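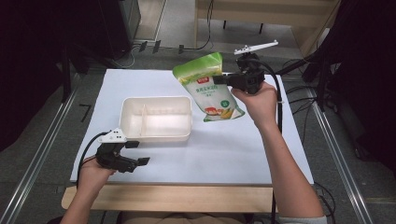
Home | Grippers | Capture kits | Support | Contact

Drestance Hand-Held Gripper Pair

Drestance is a pair of hand-held grippers for recording manipulation demos without a robot in the loop. You hold one in each hand, do the task, and the logged motion and finger video become training data. That is the pitch, and we sell the kit, so take the rest of this page with that in mind.

We have read a lot of claims about this method. The usual one is that hand-held data is as good as data from teleoperation, only cheaper. Cheaper we can believe. As good depends on what you pick up. A rigid box forgives a sloppy grasp. A snack bag creases and swings from one corner, and the policy has to learn from whatever the bag did that time.

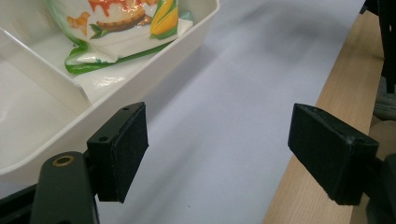

So our bench task is dull on purpose: one bag, one divided tray. Luana Prado recorded 40 demos with the Drestance pair and trained a policy on them. On the arm it placed the bag in 3 of 10 trials when the tray had been shifted from its training spot, and in almost all of them when it hadn't. We don't think that counts as generalizing. Kalevi Koskela thinks more demos would fix it. Maybe. He hasn't run them yet.

What we will stand behind is the hardware. The finger pads can be swapped, and the top bracket is the same part you order for the arm-side gripper, so the camera view carries over with little rework. The cables are a nuisance. Route them behind your wrists before you start or you will be re-recording by lunch.

In the kit: 2 grippers, 2 top brackets, spare pads, cables. Tripods and table not included. Logs open in Floltico; the Sarnov exporter still drops a sample now and then, and a fix is planned for January.

If a reseller quotes you a success rate, ask how many trials, and who moved the tray – and how far. For our raw trial logs, failures included, write to Thaís Batista through the contact page.

14 shares | 3 comments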